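Inside Evitz's Open Day, the Robot Works in a Kitchen Made of Software

By the Kotwood Review staff

Visitors to the Evitz open day in February were shown no hardware for the first hour. The session began at a row of monitors, where a simulated arm was operating in a rendered room and the view came from a camera mounted at the wrist.

The software is called Gruseck. It loads a room, places an arm in it and records each run as joint positions, gripper state and images. Evitz keeps 278 rooms in its library, and surface textures are swapped between runs so that a control policy does not come to depend on one wall or one countertop. Some of the combinations are ugly. The one on screen for most of the morning paired plain charcoal gray with saturated red tile.

Wrist views take some getting used to. The camera turns with the hand, so level edges tilt and the fingers stay fixed at the bottom of the image. A target between them may be mostly hidden by the gripper body, leaving a pale, stone-textured corner to work from.

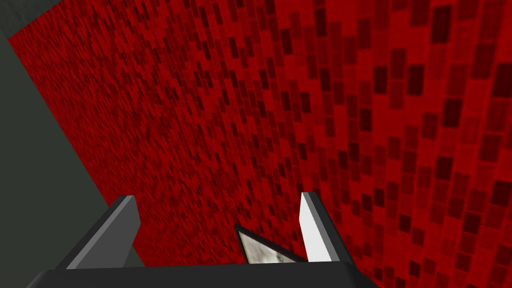 What the wrist camera leaves out

Evitz engineers spent much of the question period on occlusion. A wrist camera gives good detail near the fingertips and poor context elsewhere. Gruseck can add fixed cameras to a room, and the company trains with both types, but the demonstration used the wrist view alone.

Each run in the morning batch was capped at 53 seconds. Resetting a room takes 11 seconds on the workstation used for the demonstration, most of it spent loading textures. A reset restores the arm and the objects to their starting values, with a small random offset applied to each.

Background detail is kept in the rooms deliberately. White paneled cabinets, a dotted floor and a framed picture on a red wall can all enter the view while the gripper is open and empty, and the policy has to treat them as irrelevant.

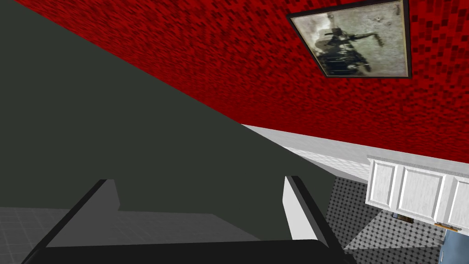
Olteanu was less convinced by the approach, remarking that texture changes do little for contact, and that friction and finger compliance are where simulated grasps usually fail on real equipment. Evitz's reply was that friction is also varied from run to run, over a range it did not disclose.

The afternoon moved to the lab floor, where a physical arm ran a policy trained in Gruseck. Evitz did not publish a success rate for the session. The next open day will be held on a Sunday, with registration through the company's front desk.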